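発表者用ノート:キッチン環境における片付け動作の停止事象について
Parkmont 安全技術部門 社内技術報告会
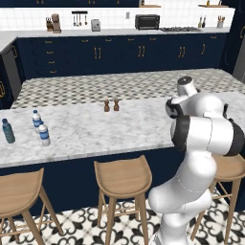 最終更新:7月(発表順の変更に伴い、スライド4以降の時間配分を修正)

スライド1 導入(2分)
本日は、シミュレーション環境「Korletey」で発生したアームの停止事象についてご報告いたします。実機での事故ではございません。ただし、同一の制御ソフトウェアを実機に搭載する予定であるため、安全にかかわる事象として扱っております。
※冒頭で実機への影響の有無を必ず述べること。

スライド2 作業環境
作業場所は、大理石の天板を備えたアイランドカウンターです。対象物は天板左側の3本のペットボトルで、うち2本は手前と奥で一部重なって見える配置となっております。中央の奥寄りには木製の塩・胡椒入れが並びます。アームは白色の多関節型で、カウンターの手前にはスツールが置かれております。
ここでスツールの位置に注意を促す。後半の説明に関係する。

スライド3 事象の経過
課題は、ボトルを1本ずつ把持し、カウンター奥の指定位置へ移すというものです。90回の試行のうち、12回で動作が途中停止いたしました。停止後は保護停止の状態に移行すべきところ、7回については移行せず、関節への指令が出力され続けておりました。
(間を置く)
問題の中心は、停止そのものより、停止後も指令が残っていた点にございます。実機であれば、人が近づいた時点で再び動き出すおそれがありました。

スライド4 原因
調査の結果、二つの要因を確認いたしました。
第一に、重なったボトルを一つの物体と認識し、把持幅の計算が上限を超えておりました。これにより動作計画が中断されます。
第二に、中断の通知が監視モジュール「Vorovlow」に届く前に、通信の再接続処理が割り込んでおりました。監視側は正常動作中と判断し、保護停止を発行しておりません。
なお、スツールとの干渉も当初疑われましたが、接触判定の記録を照合した結果、本件の原因からは除外しております。
質問が出やすい箇所。接触判定の記録は補足資料に収録。

スライド5 対策
監視モジュールは、通知を待つ方式から、一定周期で制御側の状態を確認する方式に改めました。応答がない場合は、無条件で保護停止といたします。認識については、重なりのある配置を評価項目に追加し、把持幅が上限を超えた際は視点を変えて再計測することとしました。
修正後に同じ条件で90回の試行を行い、保護停止への移行漏れは発生しておりません。ただし、再計測による作業時間の増加が見られ、この点は未解決でございます。

スライド6 今後の予定
Pruvudville 試験棟における実機試験は、独立した非常停止回路の点検が完了するまで開始いたしません。点検項目には、通信遮断時の挙動および再起動時の指令消去を含めます。再起動は、作業者が柵の外に出たことを確認したうえで、手動操作に限って認めます。

質疑応答
・実機の試験日程を問われた場合:点検完了後に別途通知すると回答する。
・他の作業課題への影響を問われた場合:同じ監視モジュールを使用する全課題を対象に確認中と回答する。
・停止記録の閲覧希望:安全技術部門の窓口で受け付ける。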